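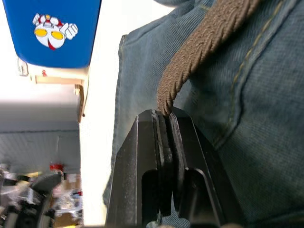
3.2 Materials and wear grading

The garments came from the collection point in Storkisstead, where they had been sorted by fiber before we received them. From 500 pieces we kept 40 made of cotton denim. Each piece was laid flat and graded for fading by two readers, who worked separately and used the Narkska scale. Fading at the legs was graded apart from fading at the waist, as in Fig. 2.

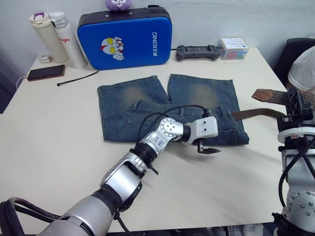

Fig. 2. Denim shorts laid flat, with a faded patch on each leg.

The two readers disagreed on 12 pieces. These were graded again in May, and the lower grade was kept. We did not correct the grades for the age of the garment, which the donors could not always tell us. Braided cords and other trims were weighed separately and are not included in Table 1.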